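Muvitz Opens Its June Swap Shelf for Cups, Jars and Tins, and Everyone Is Invited to Bring One and Take One

For immediate release

Muvitz, the neighborhood household exchange on the ground floor of the old Sugiyama building, is delighted to announce the return of its swap shelf this June, and this time the whole month is given over to the small containers that gather in every home: drinking cups, coffee cups with their sleeves still on, stemmed glasses, storage jars, canisters and the printed tins that people keep for years after whatever was in them has been eaten.

The idea is as simple as it was when the exchange first tried it with picture frames last fall. Bring in a container you like well enough to wash but no longer use, put it on the shelf, and take home one that somebody else has brought. There is no charge and no membership card, and you do not have to trade like for like. A tall jar can go home as a short cup, and a tin can go home as a glass.

Doors open on Thursday at 4 in the afternoon, and the shelf will be stocked from the first minute with 200 pieces that neighbors have already dropped off over the spring. Of those, 164 have been through the wash, checked for chips and given a little paper tag, and the rest will be ready in good time for the opening (the kitchen sink at Muvitz is a modest one, and the team has been very patient with it).

"I have a cupboard at home that I could not close," said Hamisi Wanyama, who started the exchange and still does most of the lifting. "My wife asked me how many cups two people can drink from in a day, and I did not have a good answer for her. So I brought in a box, and the next week my neighbor brought in a box, and that is more or less how this month came about. We would love for people to come and look, even if they arrive with their hands empty. Have a cup of tea with us and bring something the next time."

Why small containers?

Visitors to the exchange have been asking for a month like this for quite a while. Large things such as chairs and lamps tend to find a new home on their own, with a note taped to a front door or a word to a cousin. A single cup is another matter. It is too good to throw out and too small to make a fuss over, and so it goes to the back of the shelf, behind the other ones, and stays there until the next move.

Edeltraud Hämmerli sorts the donations as they come in, and she has grown very fond of the tins in particular. She remembers her grandmother keeping buttons in one, string in another and, in a third, the good cookies that the children were not supposed to know about.

"A printed tin makes people smile before they have even opened it," she said. "I set one out last month with flowers on the lid, and three different visitors told me they had grown up with the very same one. I don't know if that can be true, but I enjoyed all three stories, and the tin went home with the last of them."

The team has also been going through its own homes, shelves and craft tables, and the pieces that turned up there have given everyone a good idea of how mixed the selection is going to be. A green tin with a cartoon bear on it, holding out a bouquet, has already won a good many admirers. There are plain beige cups for people who like their kitchens quiet, and a clear ribbed glass on a stem with a yellow cartoon print for people who do not.

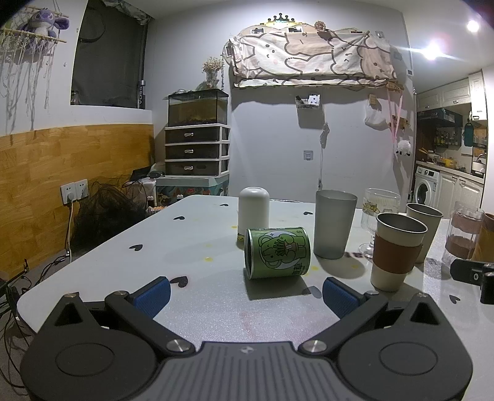

How the swap works

Come in by the side entrance and you will find the drop-off table first. Please bring your pieces clean and dry, with the lid if there is one. Someone will look them over with you and write out a tag, and if you would like to add a line about where the piece came from or what you used it for, we would be so pleased if you did. Last time around, the tags turned out to be half the fun, and several people took theirs home along with the object.

After that, the shelf is yours to browse for as long as you like. The lower rows are kept for plastic cups and tins, so that smaller visitors can reach them without worry, and the glass goes higher up. Jars have a row to themselves near the window. We ask that each household take no more than it brought during the first hour on opening day, just so that the early crowd leaves something for the people coming from work. From then on there is no counting at all.

What we can take: cups and mugs of any material, drinking glasses, stemmed glasses, jars with or without lids, tea and cookie tins, canisters, small vases, sugar bowls and pitchers.

What we cannot take this time: anything cracked or chipped at the rim, tins with rust on the inside, baby bottles, and glassware that has held paint or cleaning products. If you are unsure, bring it along and ask. Pieces that can't be used for food or drink will sometimes find a place in the craft corner.

A corner for making things

The craft corner is new this June, and it came out of a conversation that ran on much longer than anybody had planned, as the good ones do. Setsuko Noguchi, a retired elementary school teacher who has been coming to the exchange since its first winter, brought in a bag of dried flowers and wanted to know whether there might be an odd jar or two she could put them in. By closing time she had filled every odd jar in the place, and people were asking her to show them how.

She will be at the long table each week of the month, from opening until 6 in the evening, helping visitors turn lidless jars and single glasses into small vases, pencil cups and planters. Dried flowers, ribbon, stickers and a little potting soil are provided. Children are very welcome at the table with a grown-up beside them, and there is room for 30 people at a time if everyone is willing to sit close together.

"You do not need to be clever with your hands," said Ms. Noguchi. "In the classroom I always told the children to put the flower in first and worry about it afterward. I will be saying the same thing to their parents."

Haruto Miyazaki, whose workshop Verik repairs and refinishes small furniture two doors down, has built the shelving for the month out of boards left over from other jobs. It runs the full length of the room now, with a narrow lip at the front of every row – a kind thought for anyone who has ever watched a glass travel slowly toward an edge. The shelving will stay up after June, and the exchange is already talking over what might go on it in the fall. Cookbooks are in the lead at the moment, with yarn close behind.

Tidying help for those who would like it

For many people the hard part comes earlier, at home, in front of the open cupboard. Kohei Hirano will give a short, friendly talk on opening day at 5 in the afternoon about sorting a kitchen shelf without turning the whole evening over to it. His own method starts with taking everything down and setting it out on a table where it can all be seen together. Then you put back only what was used in the past month, and leave the rest out overnight.

"In the morning you look again," Mr. Hirano said. "Some of it you will be glad to see, so put it back and enjoy it. A cup does not need to be useful every day to deserve its place. The others you will walk past, and those are the ones to bring to us."

He will repeat the talk on request through the month, and he has kindly offered to visit neighbors who can't easily get to the building and carry their boxes over for them. Please call ahead so that a time can be arranged.

Thanks and practical details

Muvitz is grateful to the bakery Gikgate, which is sending over about 100 rolls for opening day and has promised to put a notice up beside its register. Thanks are due as well to all the neighbors who have lent tables, washed glasses, found lost lids and matched them to the right jars, an undertaking that took up most of a rainy weekend and produced a surprising amount of laughter.

The swap shelf will be open every Thursday in June from 4 in the afternoon until 8 in the evening, in the ground floor room of the Sugiyama building. The side entrance has a ramp and the restroom is on the same level. Paper for wrapping will be set out near the door, but a sturdy bag or box from home is a great help, particularly if you have your eye on the glassware. Street parking fills up early, and there is a bicycle rack in the yard behind the building.

Pieces may be dropped off ahead of time on any opening day. Larger boxes are welcome too, though we would ask for a word in advance so that there is someone free to help you carry them in.

Press contact: Edeltraud Hämmerli, Muvitz. Reporters and photographers are welcome at the opening and are asked to come a little before 4, while the shelf is still full. Interviews with Mr. Wanyama and Ms. Noguchi can be arranged for the same afternoon.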